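Can a book that is out in two languages be entered for a history book prize?

Posted in: Writing and Publishing > Prizes and Grants

Mahmoud El Fassi

Good morning to everyone. I hope this is the correct section, and I ask the moderators to move it if it is not.

I am a historian and I work on the river ports of my region and the families who kept the warehouses there. My book came out first in French, from a small press, Drellalia. It had a print run of 1000 copies, and most of them went to libraries. After this, Cirton, which is an academic publisher, asked for an English edition. I did the translation myself with the help of a copy editor. In the English edition I also added a new chapter on the account books of one warehouse, and I wrote the introduction again from the beginning. So it is the same book, but it is also a larger book.

Now I would like to enter the English edition for the Younis Prize, which is given for a first book in regional history. The rules say that the book must be "an original work published in English in the last 2 calendar years" and that "translations of works previously published are not considered." The English edition is inside the time limit. The French edition is older.

My difficulty is with the word "translation." If another person had translated my book, I would understand that it is a translation. But I wrote the English text, and one chapter does not exist in French at all. My editor at Cirton thinks that I should enter the book and say nothing about the French edition, as the copyright page mentions it only in one line. I am not comfortable with this. A colleague at my department thinks the opposite, that I should not lose my time, and that a jury will put the book aside on the first day.

I have also a second, smaller matter. The publisher must send 4 printed copies to the jury, and Cirton prints this series only on demand. They tell me that I must pay for the copies. Is this normal? I was under the impression that the publisher carries this cost, but this is my first book and I do not know the customs.

The closing date is at the end of August, so I have some time, but not very much. I thank you in advance for your patience with a long message.

Amr Fahmy

enter it, what's the worst that can happen. they say no. I entered a book that was half my thesis and nobody asked me anything about it. Didn't win though

Paying for copies is a rip off, tell them no

Kumaresan Raju

Dear Mahmoud,

I was the secretary for a book prize at my former institute for several years, a smaller one than the Younis. I was not on the jury. I was the person who received the parcels and wrote the letters. So please take what I write as coming from the office side. English is my third language, and I will try to be clear.

Your situation is more common than you may think. Many scholars publish first in the language of their country and then in English. Prize rules are often written by people who had only one case in mind, which is the famous foreign book translated by a professional translator. They did not think of the author who writes the book again.

First, about saying nothing. I would advise you strongly against it. The jury members are specialists. In a small field it is likely that one of them has seen the French edition, or has even reviewed it. If this comes out after the shortlist is announced, it is unpleasant for you and also for the prize office. We had such a case once. The author had done nothing dishonest in her heart, she had only followed her publisher, but the book was taken off the list and the letter that I had to send her was the worst letter of my time there. Your feeling about this is the right one.

Second, do not decide for the jury that you are excluded. Write to the prize office before you enter. This is completely normal and it does not count against you. Every year I received 18 letters of this kind or more, and I was happy to get them, as they saved me work later.

I put below how I would prepare it.

Before you write to the office

Read the rules of the prize for the earlier years also, if they are still on the website. Sometimes the wording has been changed, and the old wording shows what the rule was for. If the list of past winners contains a book that existed before in another language, note the title. You can mention it politely.

Make a short comparison of the two editions. One page is enough. Say which chapters are new, which are rewritten, and which are the same argument in another language. Be exact. If chapter three is only translated, write that it is translated. An office trusts a person who gives also the information which is not in his favor.

The letter

Keep it to half a page. Give the title of both editions, the two publishers and the years. Quote the rule, and ask if the English edition may be considered under it. Attach the comparison as a separate page.

Do not argue in the letter about what the word "translation" means. I know it is tempting, and your reasoning is good, but the secretary cannot decide this. The secretary will carry the letter to the chair, and the chair wants to see facts first.

Ask for the answer in writing, and ask for it early. In the last weeks before a closing date the office is very busy with parcels and will give you a short answer, and a short answer is usually no.
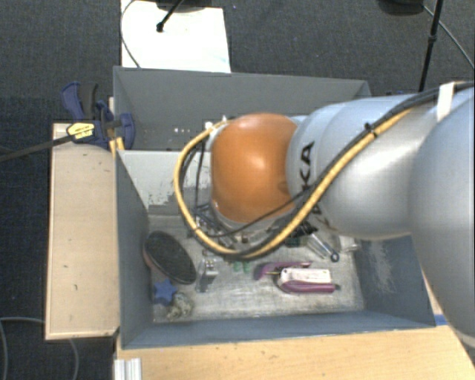
The printed copies

Now to your second matter. It depends on the contract. In my experience the larger publishers pay for the copies and the postage, and they have a person who does only this. With print on demand it is less clear. Look in your contract for the words "promotional copies" or "review copies." Often the publisher must supply a certain number without cost to the author, and if you have not used all of them for reviews, you can ask that they go to the jury.

If the contract says nothing, then offer to use your own author copies. They must be clean, without your signature or a dedication. I received once a copy dedicated to the author's mother-in-law, and I had to ask for a different one.

Please note also who has to send them. You write that the rules say the publisher must send. In this case, even if you pay, the parcel should come from Cirton with their letter inside. At our office, a parcel that came from the author was put to one side until the publisher confirmed it, and this sometimes took longer than the time that was left.

If the answer is no

Then ask Cirton if they know of prizes which accept books in any language. Drellalia may also have a possibility on the French side, if the first edition was never entered. There are prizes for a revised edition, though they are few and usually small.

I wish you good luck with it. The warehouse account books sound very interesting to me, my own work was on grain merchants.

Kumaresan

Mahmoud El Fassi

Dear Kumaresan, I thank you very much for this. I have begun the comparison page this morning, and it was useful already, as I saw that chapter five is changed more than I remembered. My contract with Cirton does have a line on promotional copies. It says ten, and I think that six were sent to journals, so there are enough for the jury. I will write to them today.

Amr, thank you also for the encouragement.

Magdy Abdel Hamid

I would add a small thing to the good answer of Kumaresan, and I would disagree with one part.

The part where I disagree is the letter. I think that it is better when the publisher writes it and not the author, or when both sign. My second book was entered for the Drondar Award, and I wrote to them myself with a question on eligibility. The reply was that they correspond only with publishers. It was a polite reply but I lost three weeks. So look first at the page of the prize, who is named there as the person who enters the book. If it is the publisher, your editor should send the letter, and you can write the text for him. He will probably be glad that he does not have to write it.

The small thing is about the copyright page. If the line there says "translated from the French," the office will read this line and nothing else. If it says "revised and expanded edition" or "first published in a different form," your position is much better. With print on demand the publisher can correct this page without great trouble, but only if the correction is true, and I think in your case it is true. Ask them which words they used. I did not look at mine until the book was three years old and there was a mistake in my name.

Kumaresan Raju

Magdy is right about who should write, and I should have said it. At our prize the authors could write directly, but this is not the same everywhere. Please follow his advice there.

On the copyright page I would be a little careful. If you correct it, do it before the letter goes out, and mention in the letter that the line was corrected. The jury may have one printing and the library another.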